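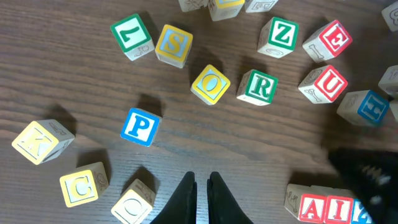 Alphabet blocks on the big table, Pindthorpe Toy Library

Notes from the February get-together

Present: Mayu Sugawara, Elie Hakim, Siham Karaki and me (Su-bin Jeon, writing this up, so blame me for anything missing). Afonso Magalhães sent apologies and a long list of opinions, which I've worked in where they fit.

1. Last time's notes
Fine, apart from me spelling Qudah wrong all the way through. Fixed now, sorry! They are still happy to print our new borrowing cards and want the wording by the end of the month.

2. The alphabet blocks
This took up most of the evening and I enjoyed every minute of it. Siham wants the blocks to go out as a proper loan set and Mayu would like them kept for the drop-in mornings, where the little ones can just tip them out and get on with it. I can see both sides. They're lovely things, with the coloured borders round the letters and those engraved drawings on the sides, and I'd be sad to see them vanish into somebody's car boot until summer.

Elie asked whether we should sort them by border colour or by letter. Colour is much easier at tidy-up time (a three-year-old can find all the reds) but it doesn't tell you if your Z has gone missing. We went back and forth on this for ages.
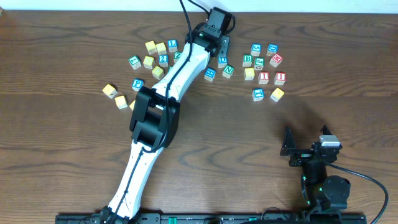 In the end we agreed they stay here for drop-in until Easter, then go out on a two-week loan if the mornings have gone all right. Sorting will be by colour, with a letter list taped inside the lid so that whoever checks them in can tick them off. Mayu is writing the list. Afonso's message said a drawstring bag would be better than a box, and Siham says bags never come back, so box it is.

Elie had a price of £44 from Waltemia for a second set. Everyone liked the idea – but we'll wait and see how the first one gets on.

3. The table
Siham raised the scratches on the top. Elie offered to sand and varnish the whole lot over a weekend, and I said I rather like it as it is, with all that wavy grain, and that children will only scratch it again. Mayu suggested a felt mat for the blocks, which would be quieter too. She'll see what she has at home. 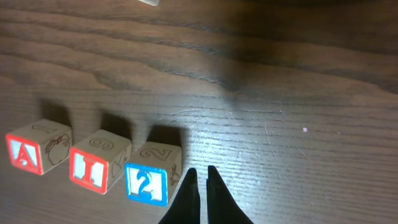
Siham also asked if we could have a "word of the week" spelled out by the door in blocks, changed every drop-in. Yes please! Short words only, and nothing that needs two of a letter we haven't got. I'm doing the first one.

4. Newsletter
I need more than 400 words from somebody and so far I have a title. Elie will write up the jigsaw swap.

5. Any other business
Doors open at 10 for drop-in from now on. The kettle is on its last legs and Mayu is bringing her spare.

Actions
Mayu – letter list, felt mat, kettle
Elie – jigsaw piece, thank Waltemia for the price
Siham – card wording to Qudah, find a box with a lid
Afonso – read these notes and complain to me directly
Me – first word by the door, newsletter

Next meeting in March, same room, Siham's turn for biscuits.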